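Wako Hilfeforum > Handgeführte Greifer > Störungen und Sicherheit

Handgreifer schließt nach Pause nur noch bis zur Hälfte, Freigabe für den Küchenbereich fraglich

Kistemard Werkstattleitung
Status: offen, drei Antworten

Sehr geehrte Damen und Herren,

in unserer Einrichtung werden handgeführte Greifer der Baureihe Vilton eingesetzt, mit denen Bedienpersonen Handhabungsaufgaben für die spätere Automatisierung vormachen. Seit November tritt an einem der Geräte folgende Störung auf: Nach einer Pause von mehr als einer halben Stunde schließen die Backen beim ersten Betätigen des Abzugs nur noch bis etwa zur Hälfte. Der Abzug lässt sich weiter durchziehen, der Spalt zwischen den Backen bleibt jedoch bestehen. Nach mehrmaligem Betätigen ist der volle Schließweg wieder vorhanden. Das Protokoll weist jeweils den Eintrag 141 aus, zu dem die uns vorliegende Anleitung keine Angaben enthält.

Betroffen sind vor allem Aufgaben mit Geschirr und weichen Lebensmitteln. In einem Fall ist ein Teller aus dem Griff gerutscht und auf dem Boden zerbrochen. Verletzt wurde niemand. Wir haben das Gerät daraufhin für Arbeiten an Küchengeräten gesperrt, bei den Übungen am Tisch wird es vorerst weiter verwendet.

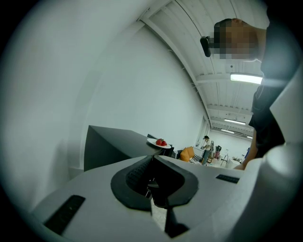

Tischplatz mit Teller und zwei Erdbeeren, im Vordergrund die Backenaufnahme des Greifers.

Bisher wurden folgende Maßnahmen ohne dauerhaften Erfolg durchgeführt:

Reinigung der Griffflächen mit einem fusselfreien Tuch
Tausch des Akkus
Zurücksetzen des Nullpunkts im Wartungsmenü
Austausch des linken Griffbelags

Wir bitten um Auskunft, ob der Eintrag 141 auf einen mechanischen oder einen elektronischen Fehler hinweist und ob gegen die weitere Verwendung am Tisch Bedenken bestehen. Ferner wäre zu klären, ob vor einer erneuten Freigabe für den Küchenbereich eine Prüfung durch den Hersteller erforderlich ist.

Mit freundlichen Grüßen
Werkstattleitung Kistemard

Normand Petrenko
Technische Betreuung, Standort Pistcombe

Sehr geehrte Werkstattleitung,

der Eintrag 141 ist uns bekannt. Er wird geschrieben, wenn der vom Wegsensor gemeldete Schließweg kleiner ist als der Weg, der nach der Stellung des Abzugs zu erwarten wäre. Er benennt demnach eine Abweichung und lässt die Ursache offen. Im Zusammenhang mit einer Standzeit lag in den an unserem Standort bearbeiteten Fällen stets ein schwergängiger Führungsschlitten vor. Das werkseitig aufgetragene Fett verharzt, der Schlitten haftet, und die Rückstellfeder gleicht dies nicht mehr aus.

Bitte gehen Sie wie folgt vor:

Akku entnehmen und das Gerät 900 Sekunden ruhen lassen.
Gehäuseschale lösen. Die Schrauben sind unterschiedlich lang und sollten in ihrer Lage abgelegt werden.
Schlitten von Hand über den gesamten Weg bewegen. Ein Ruckeln im ersten Drittel bestätigt den Befund.
Altes Fett vollständig entfernen, neues Fett sparsam auftragen.
Nach dem Zusammenbau 58 Schließvorgänge ohne Last ausführen und das Protokoll auslesen.

Der Nullpunkt darf erst im Anschluss gesetzt werden. Wurde er bei haftendem Schlitten gesetzt, ist der gespeicherte Wert unbrauchbar und sollte gelöscht werden. 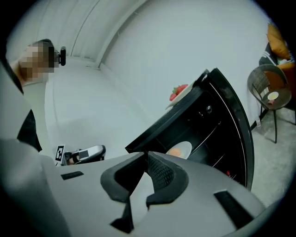
Die Sperre für den Küchenbereich sollte bis zum Abschluss dieser Arbeiten bestehen bleiben. Eine unvollständige Schließung wiegt dort schwerer als am freien Tisch, da das Greifgut häufig in einem engen Raum gefasst wird und die Bedienperson nicht ohne Weiteres nachfassen kann. Steht der Teller wie bei diesem Mikrowellengerät nahe der vorderen Öffnung des Garraums, ist der Rand immerhin gut erreichbar; bei halb geöffneten Backen kippt er dennoch nach vorn. Auf dem Gerät abgestelltes Geschirr, hier der kleine Teller mit den Erdbeeren, ist vor der Wiederaufnahme wegzuräumen. Die Prüfung selbst ist mit einem Probekörper von 500 Gramm und ohne Lebensmittel durchzuführen.

Eine Einsendung an den Hersteller ist nur erforderlich, wenn der Eintrag nach der Schmierung erneut erscheint. In diesem Fall bitten wir, das vollständige Protokoll beizufügen, auch die Einträge vor der ersten Störung. Gegen die Verwendung am Tisch bestehen Bedenken, solange zerbrechliches Geschirr gegriffen wird.

Mit freundlichen Grüßen
N. Petrenko

Gast_Laborbetrieb

Bei uns trat derselbe Eintrag auf. Ein neuer Akku hat das Problem behoben. Ich empfehle daher, zunächst den Akku zu tauschen.

Kistemard Werkstattleitung

Sehr geehrter Herr Petrenko,

wir danken für die ausführliche Auskunft. Der Schlitten ließ sich im ersten Drittel tatsächlich nur ruckartig bewegen. Das Fett wurde erneuert und der alte Nullpunkt gelöscht. Nach den Schließvorgängen ohne Last enthielt das Protokoll keinen neuen Eintrag. Die Prüfung mit dem Probekörper steht noch aus, ebenso ein Versuch nach längerer Standzeit. Das Gerät ist bis dahin auch am Tisch außer Betrieb genommen.

Zum Hinweis des Vorredners: Der Akku wurde, wie oben angegeben, bereits getauscht.

Offen ist für uns noch, in welchem Abstand die Schmierung zu wiederholen ist. Die Anleitung nennt hierfür keinen Wert.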